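Giving up the car (sort of)

So we're four months in and I keep being asked how it's going, usually by people who are hoping I'll say it's been awful. It hasn't! But it hasn't been the breezy continental cycling life I had in my head either, so I thought I'd write it all down while I'm waiting for the bread to prove.

The car went in March. It needed a new clutch and failed its MOT on top of that, and the man at the garage gave me a look I can only describe as funereal. I'd been driving it mostly to the big supermarket and back, plus the odd trip to my sister's, and when I added up the insurance and everything else I felt a bit sick. Off it went.

First surprise: the bus. I'd lived in Dasby for years without once getting the 44, and I'd decided it was useless. It's fine. It's every 20 minutes until teatime, the drivers are mostly cheerful, and you get a very good nose into everyone's back gardens from the top deck (there's one with a full-size carousel horse, I have so many questions). After seven in the evening it's another matter. I missed the last one home in May, stood at the stop in the drizzle for ages like a lemon, and ended up getting a taxi that cost more than the dinner had.

Shopping is what I've changed most. I used to do one enormous trip and then throw away half a bag of slimy salad at the end of the week. Now I get bits as I go, mainly from Abdel Hamid on the corner, where the tomatoes taste of something and the flatbreads are still warm if you get there before nine. I spend a bit more per item and a good deal less overall. The exception is anything heavy. Cat litter nearly broke me. I get that delivered now, and I refuse to feel guilty.

Then there's the trolley. Yes, I bought a shopping trolley, a navy one from Cluteck, and I love it with my whole heart. I'd spent 3 weeks carrying bags that cut into my fingers before I caved in. It goes up kerbs, it stands up by itself, and it holds a frightening number of potatoes.
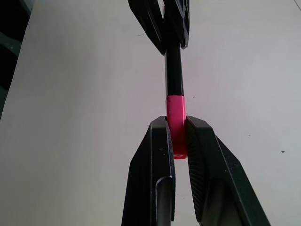

What I do miss is going somewhere on a whim. We used to drive out to Gedel on a sunny morning with no plan at all, and you can still get there, but it's two buses and a long wait in between, so you have to really want to. We've been once since March. It was lovely, and I slept all the way home with my mouth open.

Money-wise, I reckon we're saving roughly 200 pounds a month, even with the taxis. I'd like to say it's sitting in a savings account but a fair bit has gone on decent waterproofs and, er, pastries. I walk past the bakery now, you see. I never used to walk past the bakery.

Would I have another car? Ask me in January when it's dark at four and blowing sideways. For now I'm happy enough, my legs are stronger and I've finally learnt the names of the streets between here and the station. Right, the dough's climbing out of the bowl, I'd better go.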